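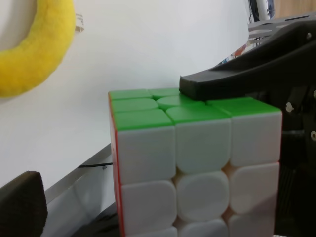 3. Materials and Methods

3.1 Setting and participants

The study was carried out in the public libraries of two towns, Durkulham and Millolstead, which share a catalog and a delivery van but set their own rules on lending. Both libraries began lending toys, board games and puzzles alongside books several years ago. Durkulham keeps these items on open shelves near the children's desk. Millolstead keeps them behind the counter, and borrowers choose from a binder.

We drew on 2,911 loan records for non-book items. Of these, 1,766 came from Durkulham and the remainder from Millolstead. Each record gave the item type, the date out, the date back, the number of renewals and the age band of the cardholder. Names and addresses were removed by library staff before we received the files. Cards held by schools and daycare centers were kept in the data but marked, as their loan periods are twice as long.

A paper survey was also handed to adult borrowers at checkout during August. We received 351 completed forms. Surveys with more than half the questions blank were set aside and are not part of that number.

3.2 Item groups

Items were sorted into four groups: board and card games, jigsaws, building sets, and hand puzzles. The last group covers anything meant to be solved by one person holding it, such as sliding tiles, wire puzzles and twisting cubes (Figure 2). Sorting was done by the second author and checked by Freya Fairclough, who had run the Durkulham desk before the study. They disagreed mostly on travel games with magnetic pieces - these were placed with board games in the end.

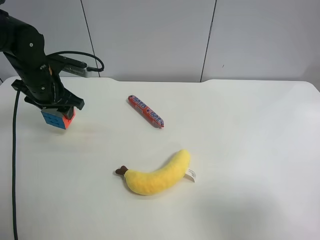
Figure 2. A twisting cube of the three-by-three kind, placed in the hand puzzle group.

Hand puzzles differ from the other groups in one way that matters for the analysis. They have few or no loose parts, so the staff do not need to count pieces on return. A jigsaw at Millolstead is weighed when it comes back, and a light box is held for checking before it goes out again. This can add several days to the gap between loans. We therefore measured demand by the number of requests per item and not by loans alone.

3.3 Measures

Late return was defined as any return after the due date, with renewals counted as moving the due date forward. Items that never came back were recorded as lost after 90 days. Damage was taken from the Ashworth log, a plain ledger both libraries use, where staff write a short note beside the item number. We coded 244 such notes as minor, repairable or final. Notes that could not be read were left out.

Durkulham closes at noon on Friday, and items left in the drop box after that time are checked in on the next working day. We corrected for this by treating the first check-in batch of each week as on time if the due date fell within the closure. The correction had little effect on board games but lowered the late rate for jigsaws.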